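About Jotava

Hello, and come in! We're a small firm that tidies other people's toys, and I'm Ona.

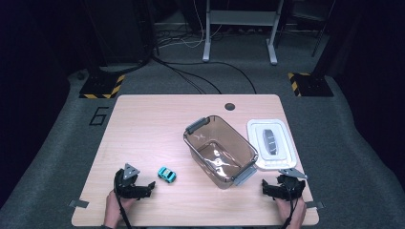 Toy car and open storage bin on the table.

I'm Ona Vasiliauskas and I started Jotava at my own dining table, mostly because I was forever being asked round to friends' houses "for a cup of tea and a look at the playroom". The tea was nice. The playrooms were, well, you know what they were, you probably have one. Bits of train track in the fruit bowl, a bag of felt pens with four lids between them, and a huge toy chest in the corner that swallowed everything and gave nothing back.

I used to work in a school. Fifteen years in reception classes, and if you've ever watched a roomful of four-year-olds put an entire classroom away before lunch you'll know that children are perfectly good at tidying when they can see where a thing goes. At home they mostly can't. The chest is too deep, or the shelf is too high, or the lid is too stiff, or everything lives in a box that once had something else in it. So that's our whole job, really. We come round, we get everything out, we sort it with you (and with the children, if they're up for it, and they nearly always are) and we put it back in a way that a small person can manage.

What we like to use

I have opinions about storage bins! I'll try to keep this short.

I like a bin you can see through. It doesn't have to be crystal clear, and I'm very fond of the brown tinted sort, which looks calmer on a shelf when there are six of them in a row and still lets you see whether it's cars or bricks in there. I like a handle at each end, so that two children can carry it across the room together, which they will do with enormous ceremony. And I like it to be open at the top while people are playing. Lids are for putting away, for stacking, for the back of the wardrobe. If a lid has a raised rim then it gets a second life with us as a sorting tray. You put it flat on the table, pop the odd bits on it as you find them, and nothing rolls on to the carpet.

The odd bits are the part everybody dreads and I love them. Every house has some. A single wheel, a grey thing with ridges on it, a tiny plastic ladder, half a magnet. I don't throw any of it away on the day. It all goes on the tray until the end, and you would be amazed how often somebody aged five wanders past and says oh, that's the dustbin off the bin lorry, and off it goes to be reunited.

Little cars get a bin of their own. I won't be talked out of this. They're the toy that gets played with most in most of the homes we visit, and they're small enough to vanish under anything, so they go in a low bin at the front where a hand can get straight in. The turquoise ones always seem to be somebody's favourite, I couldn't tell you why.

What happens on a visit

We do a short chat on the phone first and then we come for a morning, starting at half past nine, and we're generally done by one. We bring the bins and the labels and a folding table if you haven't got one at a sensible height. You don't need to tidy before we get there. Please don't! People do, they stay up until midnight, and then we have to untidy it all again to see what there is.

Everything comes out. We make piles on the floor by kind, never by size and never by colour (it looks gorgeous for a day and then it's hopeless). Then we talk about each pile. Does it still get played with? Is it missing half its pieces? Would a cousin like it? What's staying goes into a bin, the bin gets a picture label on the short end, and the bin gets a place. We try it out with the children before we go. If your little one can't lift it, or can't slide it back in, we swap it for a smaller one there and then.

A few things families tell us they're glad they knew beforehand:

Have a snack ready for eleven o'clock.
Keep the dog somewhere else, bless him.
Don't buy any storage before we come. Have a look at what you've got and we'll use that first.
Let the children keep one drawer that is none of our business.

Who we are

There were two of us at the beginning, me and Gleice Arruda, and we're still the ones you'll speak to on the phone. Gleice does the labels. She draws them all by hand, and she's got a lovely way of doing a train so that it's plainly a train even at the size of a postage stamp. She'd like me to say that she also does cupboards under the stairs, and does them better than I do. I've seen her get a pushchair, a hoover and a full set of camping chairs into a space I wouldn't have put a broom in.

Everaldo Lacerda looks after the van and the stockroom, and he's the reason that every bin we bring has the lid that belongs to it. That sounds like a small thing. Please go and open your own kitchen cupboard and see how many lids fit. Ivars Vanags joined us last October and runs the Sunday sessions, and Josué Bezerra is with us part time while he's studying. He does the nurseries and playgroups, and the children adore him, and he can fold a parachute on his own.

We've helped nearly 200 families now, plus a handful of childminders and one very patient dentist's waiting room.

Sundays at the stockroom

If you'd like to see how we do things without having us in your house (I quite understand, it's a lot), come along to a Sunday session. Bring one box of muddle from home, any size you can carry. We give you a table, some bins to try and a cup of something, and you sort it yourself with one of us nearby. It costs £40 and that includes the bin you go home with. Children are welcome and there's a rug and a basket of toys for them, which they then insist on sorting, naturally.

We also run something called Wirkance, which is our toy swap. It's named after a word Gleice's niece made up and it stuck. You bring things your children have grown out of, clean and with all their pieces, and you take home something that's new to them. Puzzles are counted by Ivars before they go on the shelf. Every piece, every puzzle! He finds it restful, apparently.

Things we don't do

We don't do lofts or garages. We don't take photographs of your house for our own use unless you've said yes, and we don't tell you off. I've had people in tears over a toy box and I've cried over my own airing cupboard, so there's no judging here. We don't promise it'll stay perfect either. A bin full of cars is meant to be tipped out on the rug. What we're after is that it takes five minutes to go back in afterwards, and that it isn't always you doing it.

We don't sell toys, and we don't take money from anyone who does. If I tell you I like a bin it's because I've carried it up a lot of stairs.

Getting in touch

Ring us in the daytime, or send a message through the contact page and Gleice or I will get back to you, usually that evening once my own two are in bed. Tell us how many children you've got, how old they are, and what they play with most. If there's one particular thing driving you up the wall, tell us that as well and we'll start with it. For most people it's the craft drawer.

School and nursery bookings go to Josué, and he'll want to know how many shelves you've got and how high they are, so have a tape measure handy when you ring.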